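Snack Mail: how I got hooked on swapping treats with strangers

2025-03-28

I joined my first snack swap last June and I haven't shut up about it since. The idea is so simple! You sign up, you get matched with someone far away, and you each mail a parcel of things you can buy in an ordinary store near home. No fancy gift baskets, just the stuff people really eat in front of the TV.

My first match was I-seul Song, who is still my favorite pen pal. She sent a long letter with notes on every item (which ones she ate as a kid, which ones her dad hides from everyone) and I read the whole thing twice before opening a single wrapper. I sent her maple candy, pretzels and the salt and vinegar chips they only seem to stock at the corner store in Lemham. She hated the chips. I was thrilled – a strong opinion is the best thing you can get back!

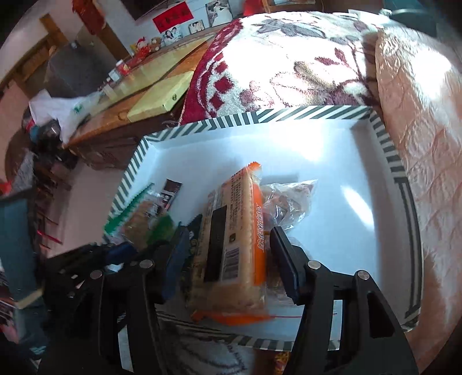

Since then I've done 13 swaps. My matches have been in Londport, Rellum and all sorts of places I had to look up on a map. One guy who signs his letters only as Štefanec mailed me poppy seed wafers so good that I wrote back the same night and begged for the name of the bakery.

If you want to try it, here are the things I wish I'd known.

Set a weight limit

Mine is 2000 grams. Postage jumps after that, and I once paid 69 dollars to send a box that was mostly canned peaches. Never again! Dry, light things travel best, and you can fit a lot more of them in.

Ask about allergies first

Do this before you shop. Also ask what people are sick of, because everyone has had enough chocolate by the second or third swap.

Write the letter

Even half a page. I've forgotten plenty of the cookies, but I still have every letter in a shoebox, and I go back to them all the time. 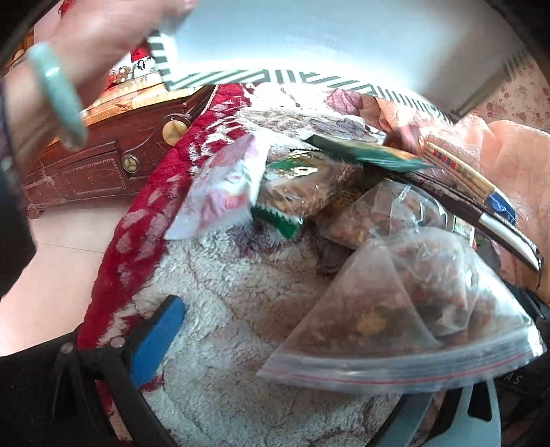 What's next

I'm signing up for the June round, and this time I want to do a breakfast theme – jams, teas, weird cereal, anything you'd eat before nine. If you've got a favorite that ships well, leave it in the comments!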